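# Site Visit Report: Orkidari Open Day

31 August 2026

Our course requires one industry visit and a page of reflection. I chose Orkidari because the open day was free and promised lunch. Lunch was a cracker. The robots were better.

The main demonstration, called Luster, puts two arms side by side on one rail and gives them the sort of chores found in any mail room. Visitors stood at the bench in groups of 25 and tried not to lean on anything. I had expected speed. What I got was two machines treating an envelope with the respect I save for tax forms.

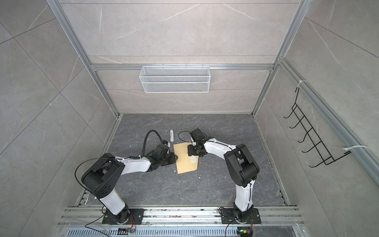
Paper is harder than metal, one visitor objected, and the report should say so: a bolt stays the shape it was when you reached for it, and a flap does not.

Fair point, and I have moved it into my findings. Rigid parts were all we covered in class, where our own Flarel gripper managed 3 clean picks out of 30 and we called it a semester.

The second chore used a small carton and a small white item. Both arms have to share the same few inches of air, so most of the planning goes into keeping them out of each other's way. My lab group could use the software.
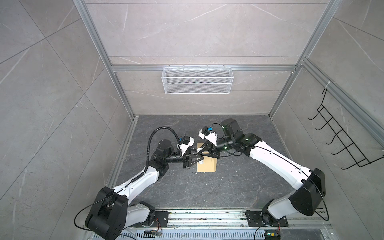 *Figure 2. Both grippers at work over the small box.*

For the final project I would like to try a two-arm task with paper. The budget request is attached separately.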